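Poten Community Help
Home > Buildings and Grounds > Waste and Recycling

Milk and juice cartons in office recycling: caps on or off, and which bin?

Pallavi Dhillon
Posted 9/25/19

I am responsible for shared services at the Zurgate building in Pirnitz, which houses 198 employees on four floors. Each floor has a kitchen with one bin for paper, one for mixed containers and one for general waste. Our contract with the hauler, Kanaujia, was renewed in May, and the new terms allow a load to be refused if it contains too much of the wrong material. One load has been refused so far, and the notice listed "beverage cartons, liquid residue."

The signs above our bins do not mention cartons. Some staff place them with paper and others place them with containers. I would like to issue one written instruction that covers the following points:

Whether milk and juice cartons belong with paper or with containers.
Whether the plastic cap should be removed or left in place.
Whether cartons should be flattened.
What should be done with disposable cups, which are used in large numbers at meetings.

References to published guidance would be appreciated. Personal experience is also welcome, provided the type of building is stated.

3 replies

Moataz Hegazy
Marked as helpful by the original poster

The first step is to obtain the list of accepted materials from your hauler in writing. Carton rules differ from one sorting facility to the next, and the terms of your contract take priority over anything you read on this site. The practice described below is the one in use at the office property I manage.

Which bin

A milk carton is made mostly of paperboard, with a thin layer of plastic on both sides. Shelf-stable cartons usually have a layer of aluminum as well. Ordinary paper mills are not equipped to separate these layers, so many facilities ask for cartons to be placed with containers and sort them out later. If your hauler has no outlet for cartons, they must go in general waste.
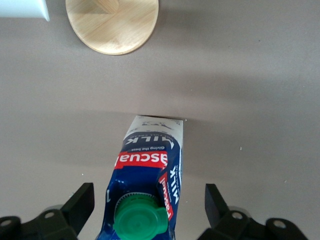
Caps and spouts

Many facilities now prefer that screw caps be left on after the carton has been emptied. Loose caps are small and tend to fall through the sorting screens. Older guidance called for removing them, and a number of printed signs still say so. Ask which version applies to you before you order new signs. Straws should always be removed and placed in general waste.

Emptying and flattening

Cartons should be emptied completely and given a short rinse. They do not need to be washed with soap. Flattening saves space, but some sorting equipment identifies cartons by shape, and a flat carton may be sent along with the paper. Our hauler asks that they not be flattened. Yours may hold the opposite view, and the question should be included in your written request.

The wording on our own sign is as follows: "Cartons: empty, rinse, replace cap, place in containers bin." It is posted at eye level, in large type. We reviewed the bins for eight weeks after it went up, and the paper bin was noticeably cleaner by the end of that period.

Cups

Cups require a separate line on the sign. Paper cups generally have a plastic lining, and plastic cups are made from several different resins, only some of which have a buyer. The number molded into the base identifies the resin. Send that number to your hauler along with your other questions.

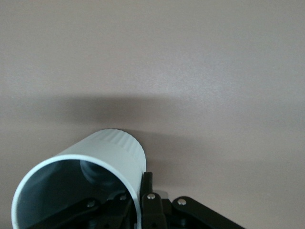 Can a paper cup go in the same bin as a milk carton?

That depends on the hauler. The materials are similar, but many facilities that accept cartons do not accept paper cups. Unless you have written approval, place them in general waste.

I would also suggest that your instruction carry an effective date and the name of a contact person.

greenfloor20

We just put everything in containers and have never had a load turned away. Small dental office, one kitchen. The rinsing matters more than the bin in my opinion, old milk smells terrible by the end of the week.

R. at Linden Court

Residential property, so this may not carry over. Our district serves around 3,000 households and sends out a printed guide every spring. Ours says caps on, do not flatten, containers bin. Cups are not listed, and when I called I was told to treat them as trash. It took three calls to reach someone who knew.

Pallavi Dhillon

Thank you for the replies. I have written to Kanaujia with the questions on caps, flattening and cup resins and have asked for an answer by letter. The current signs will remain in place until it is received. I will add the response to this page for the benefit of other properties in Pirnitz.

Related topics
Coffee grounds in shared kitchens
Ordering replacement bin lids
Contesting a contamination fee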